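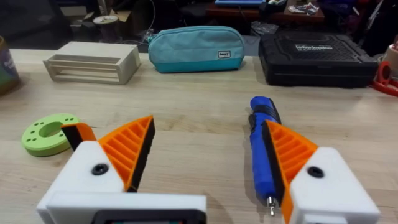 *Photo: Bongani Joubert / Gretholm*

**Gretholm pauses arm work after gripper closes without a command**

Dec 2, 2022 -- Robot maker Gretholm has stopped unattended running of its tabletop arms at the Balemton workshop after a gripper closed on a technician's hand while she was moving a part. The technician, Khanyisile Venter, had bruising to two fingers and was back at work the next morning.

The arm was between runs of a sorting task in which it picks up hand tools and small parts from a table and puts them down in a set place. Venter reached in to turn a part that had landed at a bad angle. The control screen showed the arm as paused. The gripper closed anyway and stayed closed until a colleague, Casimiro Carretero, cut power at the wall.

"It wasn't a hard squeeze, but it didn't let go when I pressed the stop on the screen," Venter said. "That was the part I didn't like."

The fingers on the Balemton arms are ribbed and made to bend around whatever they hold, with a grip pad along the inner edge. Gretholm said the give in the fingers probably kept the injury small. The company has since told staff that soft fingers do not make it safe to reach in while the motor has power.

A review led by Charmaine Radebe, who runs safety for the workshop, traced the fault to the software that passes commands from the control screen to the gripper. Pausing a run stopped the arm joints right away but did not clear gripper commands already waiting in line. In this case a close command had been held up by a network delay and went through 11 seconds after the pause. The stop button on the screen used the same line, so it had to wait as well.

The team then went back through its logs to October. Out of 2,818 recorded runs, it found 2 others in which the gripper moved after a pause. No one had a hand near the arm either time, and neither was reported. One was put down in the notes as a dropped screwdriver.

"People saw a tool on the table that should have been in the gripper and they reset it," Radebe said. "The log had the answer, but there was no reason for anyone to open it."

The software, called Falura, was written in-house and is used on all of the Balemton arms. An update now clears the line when a run is paused and gives the stop command its own path. Carretero, who wrote the update, said it had passed 200 test pauses with the network slowed down on purpose. He wants a longer test before the arms are left to run alone again.

Gretholm is also adding a physical switch at each table that cuts power to the gripper. The switches are being supplied by Karimi, which already makes the power units for the arms. Until they are fitted, operators have been told to turn off the gripper supply before putting a hand inside the work area -- even to move one part -- and to have a second person in the room during every run.

Fotini Fragkou, who manages the workshop, said the rule had slowed the work but that she had no plans to relax it. Setting up the table between runs now takes longer, she said, and some of the sorting work due this month will move into the new year.

The company has sent a notice to two outside labs that use an earlier version of Falura, asking them to install the update and check their own logs for gripper movement after a pause. One has replied and found nothing. The other had not answered by the time this item was written.

Staff who notice a gripper moving during a pause should cut power, leave the table as it is and call Radebe's office before starting another run.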